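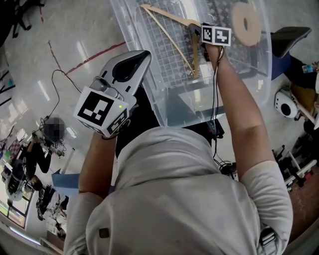

The Clollari method is a way of collecting demonstration data for robot manipulation with hand-held grippers. A person, called the demonstrator, holds one gripper in each hand and performs a household or workshop task directly, without a robot present. The recorded motion is later used for training a control policy, which can then be run on a robot with two arms. The method takes its name from the Clollari project, in which it was first written down as a complete procedure.

Background

Most two-arm manipulation data was for a long time collected by teleoperation, where an operator moves the arms of a real robot from a distance. Teleoperation gives exact joint values, but it is slow, and the operator does not feel the weight or the resistance of the object. It also ties the work to the room where the robot is installed. Hand-held grippers remove the robot from this stage. The demonstrator feels the contact through the handle and can walk to the object, bend over it or turn it on the floor.

The idea of hand-held collection is older than Clollari. The contribution of the project, according to its main author Guido Cattaneo, was the treatment of large and light objects, such as storage bins, clothes hangers and wire racks. Such objects are difficult for one gripper, and with two grippers they bend, slide or turn between the fingers. Earlier collections had mostly used small objects on a table.

Equipment

Each gripper in the method carries a camera which looks along the fingers. A cube with square black-and-white markers is fixed to the gripper, and the pattern differs from face to face, so that the orientation can be computed when only one face is visible. A further camera is worn on the head and sees both hands in most positions. Cables run to a recording unit, which the demonstrator wears on the back.

The position of each hand is estimated from two sources. The first is the motion of the gripper camera itself relative to the room. The second is the marker cube as seen from the head camera. When the two estimates do not agree, the segment is marked as uncertain and is normally left out of training.

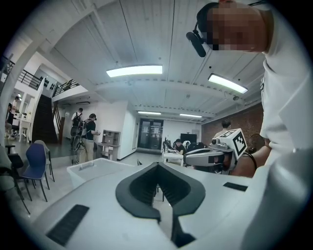 Procedure

A session begins with a calibration, in which the two grippers are held in front of the head camera and turned slowly. The demonstrator then receives a short written task, for example "turn the bin and put the hanger inside". The order of the steps is left free. Cattaneo argued that a fixed order makes the data cleaner but teaches the policy only one solution, and that it fails when the object lies in another direction at the start.

One session contains 20 demonstrations of the same task. Between demonstrations the objects are moved to new places. Demonstrations with a mistake are kept if the demonstrator corrected the mistake, and they receive a separate label. Other persons may work or walk in the same room during the recording, as the method does not demand a clean background.

Results

The main evaluation used 200 demonstrations per task and was carried out at the Pernumham laboratory on a robot with two arms. On the task of lifting an empty bin and turning it upright, the trained policy succeeded in 30 percent more trials than a policy trained on teleoperated data of equal recording time. On tasks with small rigid objects no clear difference was found.

A second group, working with the Narnix arm, repeated the bin task in January and obtained a smaller gain. The authors of that study explained it by the shorter fingers of their robot, which did not reach over the rim in the same way as the hand-held tool.

Limitations

Transparent objects remain a problem. A clear plastic wall gives few visual features and may show reflections of the ceiling lights, and the estimate of the contact point becomes less stable. The Šimek correction, a filter that compares the opening of the fingers with the expected thickness of the wall, reduces this error but does not remove it.

The human arm also has a reach and a speed that many robots do not have. Some recorded motions can therefore not be repeated by the machine, and they must be slowed down or rejected. Fatigue of the demonstrator has been studied only a little.

See also

Teleoperation
Imitation learning
Fiducial marker
Bimanual manipulation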